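Evaluation of the Ploson Hand-Held Gripper Kit for Recording Folding Tasks

Student project report, 15/07/2021
Estela Riquelme and Dimas Khoo
Project adviser: Dušan Matoušek

1. Background

Our lab course asked each team to pick one commercial kit and decide whether the department should buy more of them. We chose the Ploson, a pair of hand-held grippers sold by Grodimance. The user holds one in each hand and does a task, and the camera on each gripper records it. The recordings can then be used to train a two-arm robot without having the robot present.

The department already owned one pair, bought in March. Herman Lau had used it for pick-and-place work with blocks and cups. No team had tried it on cloth, so we did.

2. What comes in the kit

The kit arrives partly assembled. The fingers are already on the linkage, but the pads have to be pushed on and the camera mounts screwed down. Assembly took us 55 minutes for both grippers, including one mount that we put on backward. The printed guide does not show which way the mount faces. The online guide does.

The software installed without trouble on the lab desktop. On Dimas's laptop it would not find the second camera until we changed the USB port.

3. Method

We folded a single piece of cloth into quarters, starting flat each time. Both of us are right-handed. One person folded while the other kept the log, and we switched when the folder's hands got tired. The steps were:

Pinch the near edge and lift it.
Carry it over to the far edge and release.
Smooth the fold with the closed fingers.
Turn to the side edge and repeat.

We recorded 171 attempts. We marked an attempt as usable if the fold was finished and the tracking did not drop out at any point.

4. Results

Of the 171 attempts, 157 were usable. Most of the rest were tracking failures, and they came mainly from the first session, when we worked on a bare white table. The software needs some pattern in view to work out where the grippers are. After Ravinder Fortin suggested covering the table with a printed cloth, the dropouts became rare.

Grip was good on thick cloth. On thin cloth the pads sometimes picked up nothing, and we had to press down and slide before closing. This slowed us down, and it is a habit the robot would learn along with everything else.

Fast moves are a problem for the camera.
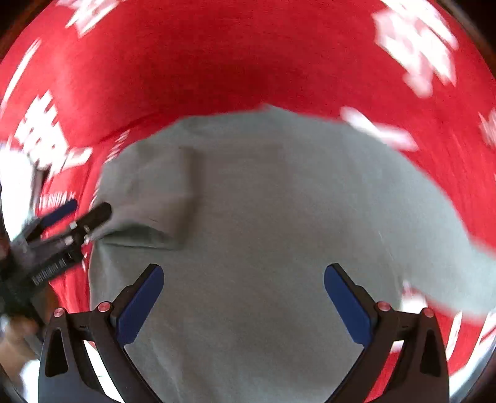
We got better recordings when we moved at half the speed we would normally fold at. The vendor's guide says to move "smoothly" but gives no speed. A number would help.

The handle is comfortable for short sessions. After roughly 19 attempts in a row, both of us wanted a break. Estela has smaller hands and found the trigger a long reach.

5. Recommendation

We recommend buying one more pair for the course. The hardware held up, and a new user can make usable recordings on the first day. Before the next team starts, the lab should get spare pads and keep a patterned table cover with the kit. We would also ask Grodimance whether a shorter trigger is available.

We did not train a robot on these recordings, so we cannot say how well the folds transfer. Herman plans to try that next term with our files, which are on the course drive in the folder named Shehu.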